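21 April 2023

Equipment planning, gripper budget

Spent most of the morning with Hyun-seo Jang going over what we can order before the Farnau money closes in May. We've got enough for 19 hand-held grippers if we stay with the plain kit from Dirnwood, or a good bit fewer if we go for the Quan ones with the nicer hinge. I keep leaning toward Dirnwood - spare pads are cheap and we chew through pads like crazy!

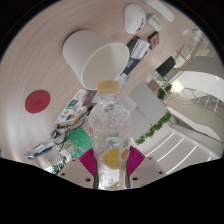
The other thing eating the budget is fingertips. Dirnwood sells the ribbed ones in packs of 100, and I'd guess we need around 2 packs to get through the summer (Hyun-seo thinks I'm being stingy, we'll see). I also want a line for props. Drink bottles, mugs, paper cups, all that everyday junk adds up faster than you'd think, and right now it comes out of whoever's pocket is closest.

Storage is still open. Flernow quoted us for cases with foam inserts and I nearly fell off my chair, so I'm going to ask about plain bins and cut the foam myself.
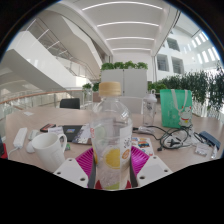

Drink bottle between the magenta fingers, big table by the stairs.

To do: get the Dirnwood quote in writing, ask if the mounting plates can be bought separately, and check whether shipping counts against the equipment line or the general one. Hyun-seo has the spreadsheet until lunch tomorrow, so please don't edit the old copy!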